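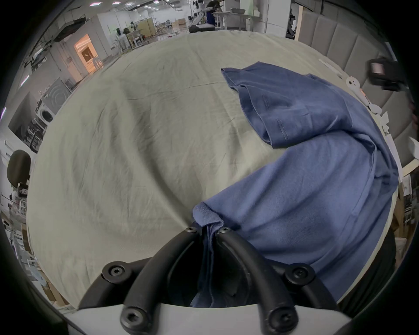

Fig. 1 – Blue T-shirt on the bed, held at the collar.

SECTION 4: FIRST USE AND EVERYDAY WASHING

Applies to the Gevmont 527 and 527S. Older Gevmont machines with a dial on the left – see the sheet in the door pocket instead.

Before you start

Transit bolts out? Check again. Four at the back, plastic caps pushed in where they were. If even one is still in, stop and go back to Section 2. Running the machine with bolts in will wreck the drum bearings and that isn't covered.

Hose ends hand tight plus a quarter turn with pliers. Drain hose hooked over the standpipe, not shoved all the way down it. Tap open.

CAUTION: Do not plug into an extension lead. Wall socket only.

4.1 Empty wash

Do this once, before any clothes go in. There will be a bit of factory test water in the drum. Normal.

1. Door shut. Push until it clicks.
2. Pull the drawer out. Half a scoop of powder in the middle section. Nothing in the other two.
3. Turn the dial to Cottons Hot.
4. Press Start. Door light comes on and you'll hear water within a minute.
5. Stay near for the first fill and look behind the machine with a torch. Any drips, tap off, redo the hose.
6. Let it run to the end. Door releases a short while after the drum stops.

NOTE: A rubbery smell on this wash is fine. If it's still there after three or four proper washes, run Drum Clean.

4.2 Sorting

Read the care labels. Boring but do it. Whites on their own, darks on their own, anything new and strongly coloured on its own for the first couple of goes. Towels shed – keep them away from black things.

Empty pockets. Tissues, coins, keys, hair grips. Coins end up in the pump filter and then you're in Section 7 with a washing up bowl.

Zips up, hooks fastened, bra wires in a net bag. T-shirts with a print on the front go inside out. Pillowcases and duvet covers buttoned up, otherwise every sock in the load ends up inside.

Really muddy things – shake outside first, let it dry, brush off what you can.

4.3 Loading

1. Open the door fully and check the rubber seal for anything left from last time.
2. Put items in one by one, not as a bundle.
3. Stop when you can still get a flat hand in above the clothes. For wool and delicates stop at half full.
4. Mix large and small items where you can. One single heavy item by itself (bath mat, dressing gown) can throw the balance off, add a couple of towels.
5. Check nothing is caught in the door. Shut it.

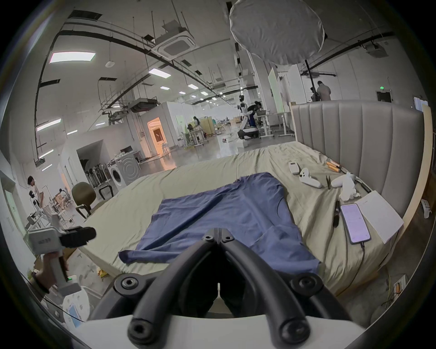

Then the drawer. Left section is prewash, middle is main wash, right with the blue flap is softener. Liquid detergent in the middle needs the little gate pushed down first, otherwise it just runs straight through before the wash starts. Don't go over the MAX line on the softener side. It siphons out and you get none of it.

Tablets and capsules go in the drum, at the back, before the clothes. Not the drawer.

NOTE: Hard water areas need more detergent, soft water less. The packet will say. If you can see suds in the last rinse you are using to much.

4.4 Choosing a programme

Cottons – sheets, towels, everyday tops, underwear. The long one.

Easy Care – shirts, school uniform, mixed fabrics. Stops with a gentler spin so less ironing.

Wool – only if the label says machine washable. Use a wool liquid.

Quick 17 – lightly worn things, 17 minutes from start to finish. Small load only, don't use it for stains. No prewash on this one, anything in the left section stays there.

Bedding – duvets and pillows that fit easily. If you had to force it in, take it to a launderette.

Drum Clean – no clothes, no detergent. Once a month.

Spin speed can be changed on all of these apart from Wool. Press Spin untill the number you want is lit. 700 is the lowest setting and a good one for shirts and anything that creases. Lower spin means wetter washing at the end, so allow longer on the line.

Delay Start: press to add an hour each time. Hold it down for three seconds to cancel. Don't leave wet or damp clothes sitting in there waiting.

4.5 Adding something you forgot

1. Press Start/Pause once.
2. Wait. Door light flashes, then goes out.
3. If it stays on, the water is too high or too hot. You've missed it, leave the sock for next time.
4. Add item, shut door, press Start/Pause again.

CAUTION: Never pull at the door while the light is on. The catch breaks before the lock gives.

4.6 Taking out and drying

Take washing out soon after the end beep. Left in overnight it smells and the creases set hard.

1. Dial to Off.
2. Take things out loosely, don't drag the whole knot at once.
3. Give each item a good shake and pull seams straight.
4. Hang T-shirts from the hem, shirts from the tails. Knitwear flat on a towel.
5. Door left ajar, drawer left open a bit. Wipe the seal.

The rack sold with the 527S (the Rastton folding one) goes together without tools. Legs out until both stays lock – press down on the middle before you load it. Heavy stuff near the legs. Keep it a good arm's length from any heater.

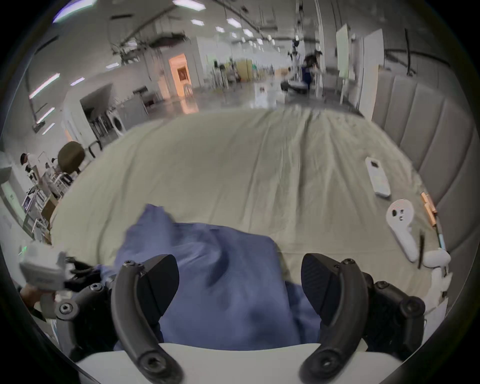

Fig. 2 – Blue cloth bunched up over a pale sheet.

4.7 Ironing and putting away

Fold while things are still a touch warm from the line or rack if you can, it saves most of the ironing. Check seams and waistbands are dry before anything goes in a drawer. Those are always last.

Iron prints from the back. Coolest setting that does the job.

4.8 If it won't start or stops part way

Nothing lit – plug, fuse, socket. Try a lamp in the same socket.

Lights on, no water – tap, kinked hose, Delay Start set by accident. Check the last one first.

E11 on the display – door not closed properly. Open, look for cloth in the seal, close again. Still E11 after two tries, switch off at the wall for five minutes.

Stops before spin, drum full of water – pump filter. Section 7. Towels on the floor first.

Banging on spin – load bunched on one side. Pause, spread it out, spin again. If it bangs when empty the feet need levelling, see 2.6.

WARNING: Burning smell or water near the plug – off at the wall and tap closed. Do not restart. Ring the Rirkcombe service desk, have the serial number ready (sticker inside the door rim).

Descaling is in Section 5.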